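Keeping a service van in working order: tips for small shops and depots

Posted Dec 7, 2019 by Rami Salameh
Filed under: Workshop, Vehicles

These notes cover light vans that leave a shop in the morning and come back at night. They were written for the drivers at Drevik and have been edited for general use. Torque values, fluid grades and service intervals belong in the manufacturer's handbook and are not repeated.

Load placement

Put the heaviest items on the floor, against the bulkhead, and as close to the center line as the racking allows. A toolbox placed behind the rear axle takes weight off the front wheels and lengthens the stopping distance on wet roads. Our parts washer used to ride by the back doors. Moving it forward cured a steering complaint that had already cost us a wheel alignment.

Weigh the van loaded at least once. Public scales are found at most quarries and transfer stations. Subtract the empty weight, including driver and fuel, and write the remaining payload on the inside of the driver's door. On our oldest van the figure left over after racking was 290 kg, well under what the drivers had been assuming.

Shelving and bins

Bolt shelving to the factory mounting points where they exist. Self-tapping screws into the body skin will hold for a while, then the hole elongates and water gets in. If a new hole is unavoidable, deburr it, prime the bare edge, let the primer cure and use a rivet nut.

Shelf lips should be at least as high as half the height of what sits behind them. Line metal shelves with ribbed rubber matting, cut 2 mm short on each side so that it does not curl. Bins with loose hardware go below waist height. Label the front of the bin and the shelf edge under it with the same code, or the bins will migrate. 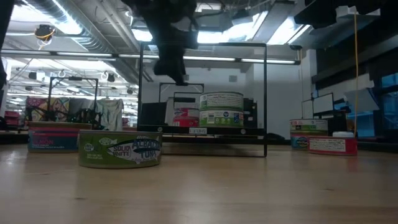 Check every shelf fixing in January and again in midsummer. Use a wrench on each bolt. Vibration loosens the rear uprights first, and a loose upright often makes no noise until the shelf above it is loaded.

Tie-downs

Ratchet straps should be rated for the load and carry a legible tag. A strap without a tag is scrapped. Cuts, melted fibers and stiff sections are also grounds for scrapping. Store straps rolled, off the floor, away from battery acid and brake cleaner.

Run the strap over the load and pull down toward the anchor. Straps pulled sideways let tall items walk. Chantal Landry marks each strap with a paint pen on the day it goes into service, and the older colors are pulled out first at inspection.

Tires

Check pressures cold, before the van has moved. Set them for the loaded condition if the van is loaded most of the week. The placard usually gives two values, and the rear value for full load can be a good deal higher than the one for an empty van.

Keep one gauge for the whole shop and do not lend it. Two gauges will disagree, and the drivers will pick the one they like. Ours hangs beside the compressor with its own hook and sign-out tag.

Rotate on schedule, and write the position of each tire in chalk before it comes off. Retorque the wheel nuts after the first short run.

Battery and auxiliary power

A van with a tail lift, a beacon and an inverter will drain its starting battery during a long stop. Fit a second battery with a split-charge relay, or limit the inverter. We cap ours at 400 W, enough for chargers and a work light. Fuse the positive cable as close to the battery as practical and sleeve it wherever it passes through sheet metal.

Clean the terminals with a wire brush and a baking soda solution, rinse, dry, then apply a thin coat of petroleum jelly. Disconnect the negative first and reconnect it last.

Daily walkaround

Nobuhle Dlamini cut our checklist down to the items below. It should be done in the same direction every time, starting from the driver's door.

Lights and indicators, lenses clean
Tires, sidewalls and visible tread
Fluid on the ground under the engine
Door latches and the side-door roller track
Mirrors and wiper blades
Straps stowed, shelves clear of loose items
Fire extinguisher pin and gauge

Defects go on the card in the visor - not on a text message. The card stays in the van until the repair is signed off.

Door tracks

Grit in the lower track is the usual cause of a side door that drags. Vacuum the track, wipe it with a solvent-dampened rag and apply dry lubricant. Grease collects more grit and should be kept off the track altogether. If the door still drags, look at the center roller for flat spots. Replacement takes up to 8 minutes with the door supported on a padded jack.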